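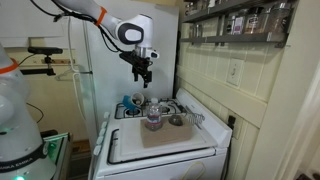

Ab wann muss man einem Kind eigentlich die Zähne putzen?

Sobald der erste Milchzahn zu sehen ist, morgens und abends, mit einem reiskorngroßen Klecks fluoridhaltiger Kinderzahnpasta. So sagt es mir Alper Aksoy, und er sagt es so oft am Tag, dass er beim Reden schon den passenden Klecks mit Daumen und Zeigefinger zeigt.

Aksoy ist Kinderzahnarzt in Gimmont, und ich wollte schon seit Monaten mit ihm sprechen. Meine Jüngste hat im Winter ihre erste Füllung bekommen, mit vier, und ich war danach drei Tage lang zu nichts zu gebrauchen. Ich dachte immer, wir putzen doch! Wir haben eine Sanduhr, wir haben ein Lied, wir haben eine Bürste mit Giraffe drauf. Und dann sitzt man in so einem Behandlungszimmer und schaut auf ein Röntgenbild und kommt sich vor wie die schlechteste Mutter im ganzen Landkreis.

"Das höre ich jede Woche", sagt er. "Die Eltern entschuldigen sich bei mir. Ich will gar keine Entschuldigung, ich will wissen, was abends um acht passiert."

Also erzähle ich ihm, was bei uns abends um acht passiert. Nämlich: Zähneputzen, Vorlesen, und dann eine Flasche verdünnter Apfelsaft ans Bett, damit Ruhe ist. Er nickt. Er schimpft nicht, er fragt nur, wie lange die Flasche am Bett bleibt. Bis morgens, sage ich. Da wusste ich eigentlich schon Bescheid.

"Saft nach dem Putzen ist für die Zähne wie nicht geputzt, und über Nacht kommt kaum Speichel nach", erklärt er mir. "Der Speichel ist unser bester Mitarbeiter, und der schläft dann mit. Wasser kann sie die ganze Nacht haben, so viel sie will." Verdünnen hilft übrigens weniger, als ich dachte. Wenn ein Kind ständig nuckelt, kommt eben ständig ein bisschen Zucker und ein bisschen Säure an den Zahn, und der hat nie Pause.

Überhaupt, die Pausen. Darauf kommt er in unserem Gespräch immer wieder zurück. Ein Stück Kuchen am Nachmittag macht ihm wenig Sorgen, auch zwei Stück nicht. Viel schlimmer findet er die Dose mit Reiswaffeln und Rosinen, die den ganzen Tag im Kinderwagen mitfährt (unsere ist rot und hat vermutlich mehr Kilometer hinter sich als mein Auto). "Rosinen kleben. Die sitzen in den Backenzähnen fest, und zwei Stunden später ist immer noch was da. Wenn Rosinen, dann zum Essen dazu, und danach ist Schluss bis zur nächsten Mahlzeit."

Zweimal im Jahr packt Aksoy eine große Tasche und fährt in die Kitas und Grundschulen rund um Gimmont und drüben in Follden. Er schaut dort in jeden Mund, den man ihm freiwillig aufmacht. In der letzten kompletten Runde waren das 1.219 Kinder. Ich frage, wie man so etwas durchhält, und er lacht. "Mit Kaffee und mit Vlad."

Vlad ist eine Handpuppe, ein Vampir mit sehr großem Gebiss und schlechten Manieren, und ich muss sagen, ich war sofort verliebt. Vlad will sich nämlich nie die Zähne putzen lassen. Er dreht den Kopf weg, er behauptet, er habe schon, er muss plötzlich ganz dringend aufs Klo – die Kinder liegen am Boden vor Lachen und putzen ihm dann mit vereinten Kräften die Eckzähne. "Sie kennen ja alle Tricks", sagt Aksoy. "Bei Vlad stehen sie auf einmal auf der anderen Seite und werden richtig streng mit ihm."

Am meisten Spaß macht es ihm in der Kita Prarton in Follden, da gibt es nach dem Mittagessen eine feste Putzrunde, und zwar schon lange. 73 Kinder, jedes mit eigenem Becher, und eine Erzieherin, die Gitarre spielt, bis alle fertig sind. Aksoy würde nie behaupten, dass allein das den Unterschied macht, dafür ist er zu vorsichtig. Aber er fährt gern hin, weil die Kinder dort den Mund aufmachen, ohne lange zu überlegen. Sie sind es gewohnt, dass mal jemand reinschaut.

Dann kommt meine Lieblingsfrage, die ich mir schon zu Hause aufgeschrieben hatte: Wozu der ganze Aufwand, wenn die Milchzähne sowieso rausfallen? Meine Schwiegermutter sagt das, mein Nachbar sagt das, und ein bisschen habe ich es wohl auch gedacht.

Aksoy lehnt sich zurück. Man merkt, dass er den Satz kennt. "Die hinteren Milchzähne bleiben, bis das Kind zehn oder zwölf ist. Das ist eine lange Zeit, wenn einem etwas wehtut." Außerdem halten sie den Platz frei für das, was nachkommt. Geht einer zu früh verloren, rutschen die anderen gern in die Lücke, und später steht der bleibende Zahn an und findet keine Tür. Und ein Kind, das beim Kauen Schmerzen hat, isst schlechter und schläft schlechter, sagt er, und oft erzählt es zu Hause gar nichts davon. Es kaut einfach nur noch links.

Den Teil mit dem Linkskauen habe ich abends gleich am Esstisch überprüft. Beide Kinder kauen rechts und links, und beide fanden es sehr seltsam, dass ich sie dabei so anstarre.

Beim Fluorid werde ich etwas kleinlaut. Im Elternchat unserer Kita gab es dazu im Oktober eine Diskussion mit über 300 Nachrichten, in der zum Schluss zwei Familien nicht mehr miteinander gesprochen haben. Aksoy bleibt da ganz gelassen. Er rät zur Paste mit Fluorid, in der kleinen Menge und mit den Erwachsenen als Hüter der Tube. Wer seinem Baby schon Tabletten mit Vitamin D und Fluorid gibt, soll das beim Kinderarzt oder bei ihm ansprechen, damit nicht beides zusammenkommt. "Die Leute wollen es richtig machen, und dann lesen sie nachts im Internet. Fragt mich lieber, ich bin billiger als eine schlaflose Nacht."

Und wer putzt? Da hatte ich mir auch etwas vorgemacht. Ich dachte, mit fünf können sie das allein, und mein Großer (acht!) macht es seit einer Ewigkeit ohne uns. Nachputzen, sagt Aksoy, und zwar so lange, bis ein Kind flüssig Schreibschrift schreibt. Vorher bekommt die Hand die kleinen Bewegungen nicht sauber hin. Ich denke an die Schreibschrift meines Sohnes und sage erst mal nichts.

Was, wenn das Kind sich mit Händen und Füßen wehrt? Er empfiehlt, sich aufs Sofa zu setzen und den Kopf des Kindes in den Schoß zu legen, dann sieht man auch endlich mal was. Erst die Kauflächen, dann außen, dann innen, immer gleich. Singen darf man. Elektrisch oder von Hand ist ihm ziemlich egal, solange jemand am Ende wirklich hinten ankommt.

400 Kinder kommen regelmäßig zu ihm in die Praxis, und manche davon haben richtig Angst. Zu denen setzt er sich beim ersten Mal auf den Boden und zählt nur Zähne. "Und bitte", sagt er noch zu mir, schon mit der Klinke in der Hand, "niemals vorher sagen, dass es nicht wehtut. Bis dahin hat das Kind nämlich gar nicht daran gedacht."

Die Saftflasche steht seitdem im Schrank. Die ersten beiden Nächte waren laut, die dritte ging, und jetzt trinkt sie Wasser aus einem Becher mit Deckel. Der nächste Kontrolltermin ist schon ausgemacht, und sie hat nur eine einzige Frage dazu gestellt: ob Vlad auch da ist.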